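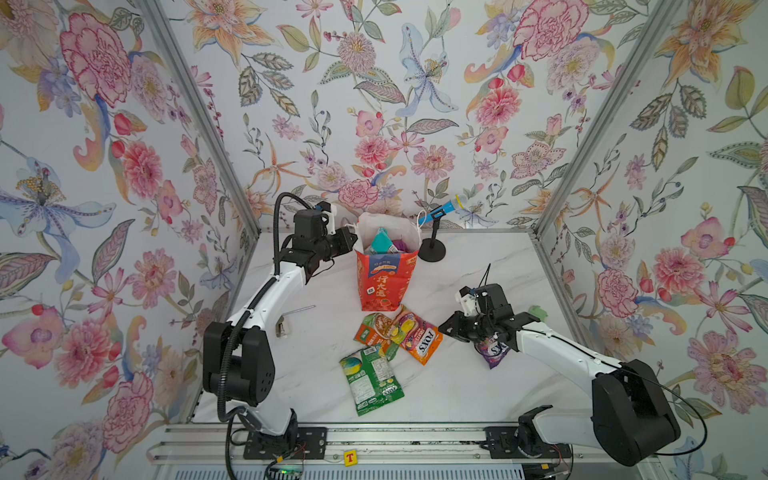 Will anyone at the Livdale packing site lose their job when the robot arms start work on the gift bag line? Every current member of the packing team keeps a post at the same grade and pay, and this is written into the agreement signed in April.

2/ The agreement covers all 36 packers at Livdale. Plevthorpe will move bag filling to paired arms one bench at a time. Each bench will have a trained operator who loads the snacks, checks the finished bags and can stop the arms at any point.

3/ Filling bags by hand means the same reach and pinch for a whole shift. Wrist and shoulder strain has been the most common complaint on this line for seven years. Staff raised it again in the spring survey, and we thank them for doing so.

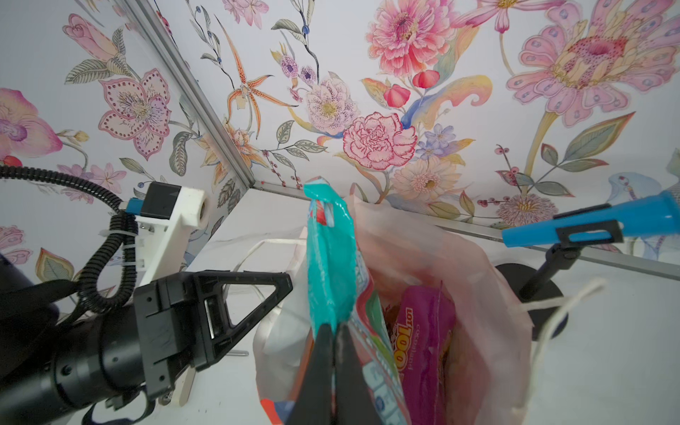

Snack packets and gift bags at the bench, Livdale.

4/ Soft packets remain difficult. They crease and slide, and thin bags sag. Operators will log every dropped or torn packet, and no individual will be scored on those figures.

5/ Training began with 13 packers. "People wanted to know who decides when the arm stops. The answer is the person at the bench – that had to be in writing," says Gebremedhin Tesfamariam, shift lead.

6/ Some matters are still open. Night shift rotas have not been agreed, and the Guseo site will not change its benches until they are. Staff there may visit Livdale on paid time.

7/ The next open meeting is on 10th July in the Livdale canteen. Questions may be sent beforehand through your shift lead.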